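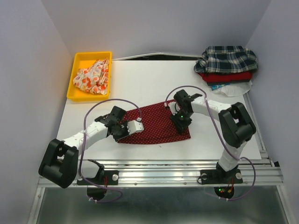
Raceday Administration, Unit 2
Weighing Out, Colors and the Declaration Sheet
Course tutor: Deisy Puma

Scope. The unit covers the period from the close of declarations to the moment the rider leaves the weighing room. Weighing in is treated in the next unit and should not be mixed with this one in written answers. The local rules used throughout are those of Fliltumden racecourse. Students working at Potport should check their own raceday manual, where the order of steps differs.

Weight to be carried. The figure on the sheet is the weight allotted to the horse, less any rider's allowance, plus any penalty earned after the weights were published. The order of the calculation does not change the total, but the clerk writes the allowance first, and the course follows that practice. A penalty never replaces the allotted weight. It is added and shown in its own column.

Worked case. Rikness is penalized 2 kg for a win at Potport in May. The rider claims an allowance of the same size. The weight carried equals the weight allotted. Both entries must still appear on the sheet. A blank in either column will be read as an omission, and the sheet comes back.

What goes on the scale. The rider, saddle, girths, surcingle, number cloth, weight cloth and lead are weighed. The helmet, whip and bridle are left out at Fliltumden. Lead is kept in strips of 200 g and 400 g. Strips are divided evenly between the two sides of the weight cloth, front pockets first. Where the number is odd, the spare strip goes on the side named by the trainer's representative, and this is noted.

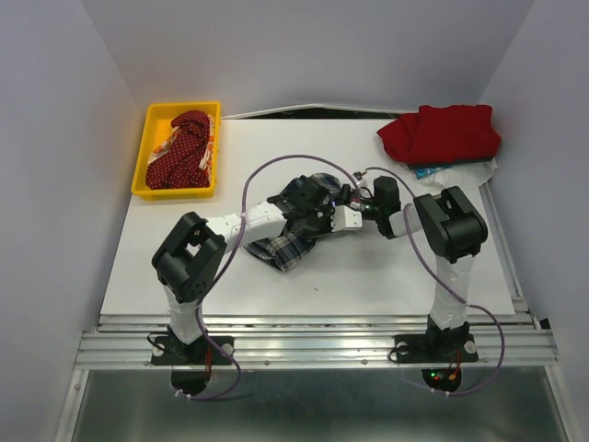 Colors are registered as a written description, and the description governs if it disagrees with a drawing. The ground color is given first, then the pattern, then sleeves, then cap. Shade words are kept to a minimum. Applied to ordinary fabric, the method works the same way: the crumpled cloth in the yellow tray would be entered as "dark red, white spots," and the small size of the spots would be dropped. "Polka dot" is not a registered term. A folded cloth in plain bright red would be entered as "red" and nothing more.

Two sets of colors that read alike at a distance are a clash even where the written descriptions differ. The usual remedy is a change of cap.

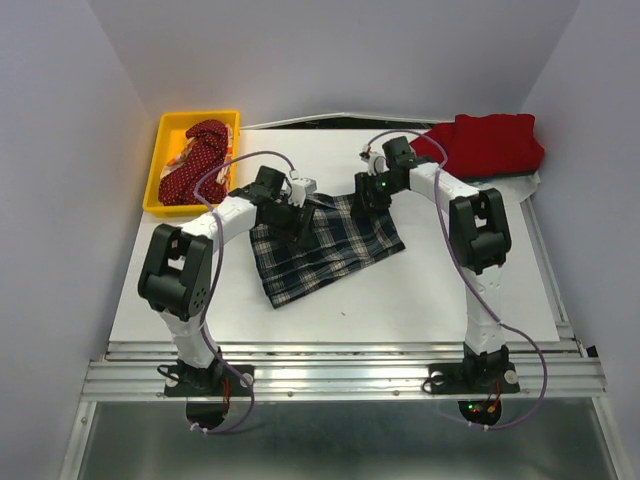
The clerk chooses which runner takes the alternate cap. If both runners have the same owner, the owner's representative chooses, and the choice must reach the weighing room before the first rider of that race is weighed. The change is announced and posted beside the number board. It is also written on the sheet in the remarks column - a verbal change alone has no standing.

Case for discussion. Weldu was declared in colors that had lapsed. The clerk, Abenezer Teshome, allowed the horse to run in course colors and reported the matter to the stewards. Points to cover:
- who may authorize course colors
- whether the racecard must be corrected or only the board
- whether the rider has to be weighed again after changing
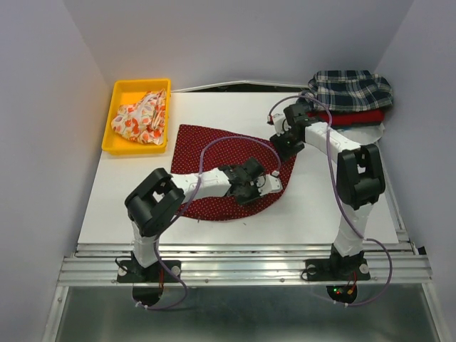 Fig. 4. Red ground with white spots at center; floral or leaf print on white, in the tray.

Light grounds. A pattern in several close shades on white is hard to register. Orange, red and coral would all be reduced to one or two listed colors. Owners often object to this, and the objection goes to the registry, never to the clerk on the day.

Reading before the next class: local rules, section on objections to weight. Bring a blank declaration sheet.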